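This website uses cookies to give you the best experience. By continuing to browse you agree to our use of cookies. Accept | Settings

# Drudham Home Kit – README

Version from July 2018. Maintained by Soledad Mbeki.

Drudham is a paid kit of simulated homes for people who train or test small household robots. You get the houses, the objects that go into them, a simple robot base to drive around, and a set of written tasks. This file explains what is inside the package and what you should know before you buy a seat or extend one.

## What you receive

- 94 rooms, grouped into homes. Every room can also be loaded alone.
- 521 movable objects with mass and friction values.
- 1,000 task sentences in English, each tied to one room and one start position.
- The Nyanda viewer, for looking at a room without starting the physics.

The kit comes in 2 editions. Dinard is the smaller one and has only bedrooms, bathrooms and hallways. Fididberg has all the rooms, and it adds kitchens and the garage. The file format is the same in both, so a script written for Dinard will run on Fididberg without changes.

## Rooms and start positions

A room is described by one text file. It lists the walls, the fixed furniture, the lights and the places where loose objects are allowed to stand. You can edit this file by hand. Please keep the order of the sections, the loader is strict about it.
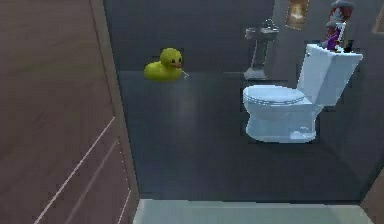 Start positions are saved separately from the rooms, and many of them are placed at a doorway. We chose this because a doorway is where most search tasks begin in a real home: the robot arrives, looks inside and must decide where to go first. Loose objects can be on the floor or on top of the fixtures. In the bathroom a task sentence may ask for the yellow rubber duck, which is on the floor near the back wall, or for the small toy figure standing on the toilet tank. The second kind is harder for a low camera, and we mark such tasks with the word "high" in the task list. If your robot has no arm, filter them out or use them only for the "find and report" score.

## Lighting

Each room has a day setting and an evening setting. The evening setting is quite dark in rooms with gray walls, and some customers asked us to make it brighter. We did not change the default, but you can raise the value `ambient` in the room file.

## Known problems

- Edges look jagged at the low render quality. Use `quality: high` if your model is sensitive to this, it costs speed.
- Thin objects sometimes sink a little into the floor after a reset – call `settle()` before you measure anything.
- Doors can be opened by script only. Pushing them with the robot base does not work yet. We plan this for November.

## License and support

One seat is for one machine. Universities may ask for a shared seat. You are allowed to publish pictures and results made with the kit, please write the edition name next to them. You are not allowed to pass on the object files.

Questions go to Soledad Mbeki through the support form. Please attach the room file and the log, and write which edition you have.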